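Dulstead to change household recycling rounds from March

2/11/22

Households in Dulstead will have their recycling collected every 2 weeks from March, under changes agreed by the town council this week. The weekly round, which has run in its present form since the blue carts were brought in, will end on the last day of February. Trash will still be picked up weekly.

The council said the change would affect all streets inside the town limits and the newer housing off Hepburn Road. Farms and homes on the rural route are already on an alternating schedule and will see no difference, apart from a new calendar in the mail.

Under the plan, the town will be split into an east side and a west side, with the creek as the dividing line. The east side will put recycling out in the first week of the new schedule and the west side in the second. Each household will get a printed calendar before the end of this month. The calendar will also be posted on the town website and at the library, the town hall and the transfer station.

Collection will be carried out by Wasex, the contractor that already handles trash in the town. Its current contract was due to run out in the spring and has been extended by three years. The council did not release the full cost of the extension, but said the yearly charge on household utility bills would stay at the current rate through the first year.

A report put before the council said that most recycling carts were less than half full when they were emptied, and that trucks were making long trips on the outer streets for a small load. It said one truck could cover each side of town on the new schedule, leaving the second free for yard waste in the growing season. The second truck is the older of the two and has been off the road for repairs several times over the winter.

The report also looked at a drop-off system, with no curbside recycling at all, and recommended against it. Residents who answered a mailed survey last fall were strongly opposed to that option. Of those who wrote comments, many said they had no vehicle or could not lift heavy boxes. The survey drew 2,000 replies, the most the town has received on any subject since it began mailing them.

Households that fill their cart before the 2 weeks are up can ask for a second one. There will be no charge for a second cart if the request is made before the new schedule starts. After that, a delivery fee will apply. Requests can be made by phone, in person at the town hall or on the form that comes with the calendar. Anyone who rents should check with the landlord first, as carts are assigned to the address and stay with it.

What goes in the cart will change slightly. Paper, cardboard, cans, and plastic bottles and tubs will be taken as before. Glass will no longer be accepted at the curb and will have to be brought to one of the drop-off points. Plastic bags and wrap were never accepted, but the council said they still turn up in large amounts and get caught in the sorting line. Loads with too many bags in them have been turned away and sent to landfill, and the town pays for those loads by weight. 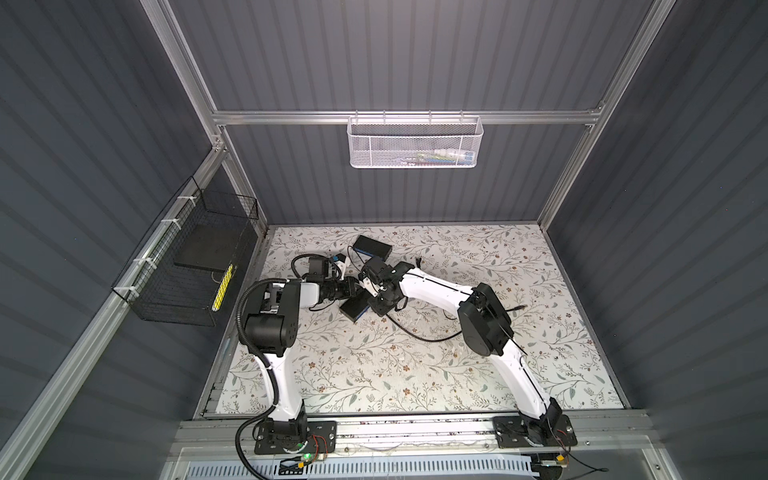 Glass drop-off containers will be placed at the transfer station, behind the fire hall and in the parking lot of the grocery store on Hepburn Road. Clear and colored glass will go in the same container. Lids and corks should be taken off, but labels can stay on. Window glass, mirrors, light bulbs and oven dishes are not accepted and should go in the trash, wrapped in newspaper.

Batteries have been a growing worry for the contractor. Small fires have started in collection trucks in other towns in the county after batteries were crushed along with paper and cardboard, and Wasex has asked the town to do more to keep them out. From March, used household batteries can be left at the front desk of the town hall and at the library during open hours. The ends of lithium and button batteries should be covered with clear tape. Car batteries will be taken only at the transfer station.

The council also approved a small repair and reuse program as part of the same vote. It will be run out of the former feed store on Skestska Street, which the town bought for storage and has used mainly for snow fencing and road signs. Residents will be able to bring in lamps, small kitchen appliances, chairs and other household goods that need minor work. Items that can't be fixed may be left there for parts. The building has a loading door on the alley side and a ramp at the front – the ramp was added when the town took it over.

An opening day for the Skestska Street site has not been set. The heating has to be inspected, and the council wants the snow fencing moved out before the public comes in. Hours will be limited at first, with one evening and one morning a week. The program has been funded for a single year out of money left in the sanitation budget, and it will come back to the council for review when next year's budget is drawn up.

Not all members were in favor of the change to the recycling rounds. The vote was split, and those against said the weekly round was one of the services residents use most and that the savings had not been made clear. They also asked what would happen when a collection falls on a holiday. Under the present system a missed round is made up the following day. The same rule will apply on the new schedule, and the calendar will have holiday weeks marked in a different color.

Snow days will be handled differently. If the trucks can't get out and the make-up day is also lost, recycling will not be collected until the next regular round for that side of town. In that case residents may set out extra cardboard beside the cart, as long as it is flattened, tied and dry. Loose paper left beside a cart will not be picked up.

Apartment buildings that use shared dumpsters will keep their weekly service for now. Their collection is arranged under a separate agreement that has another year to run, and the council said it would look at it when the time came. Businesses on Main Street are also outside the plan. Several had asked for a second cardboard pickup during the week, and Wasex has said it will quote for that directly with the owners.

Carts should be at the curb by 7 a.m. with the handle facing the house, and taken in again by nightfall. The council said it would not hand out fines during the first two months. Carts that hold the wrong things will be tagged and left, and the tag will say what needs to come out. A cart tagged again at the next round will be reported to the sanitation office, which will send a letter.

Two open sessions will be held at the town hall before the schedule changes, one in the afternoon and one in the evening. Staff from the sanitation office will be there to answer questions and take requests for carts. Copies of the calendar will be on hand in large print. Dates for both sessions will be posted at the town hall and included on the next utility bill.

Residents who have not received a calendar by the first week of March should call the sanitation office.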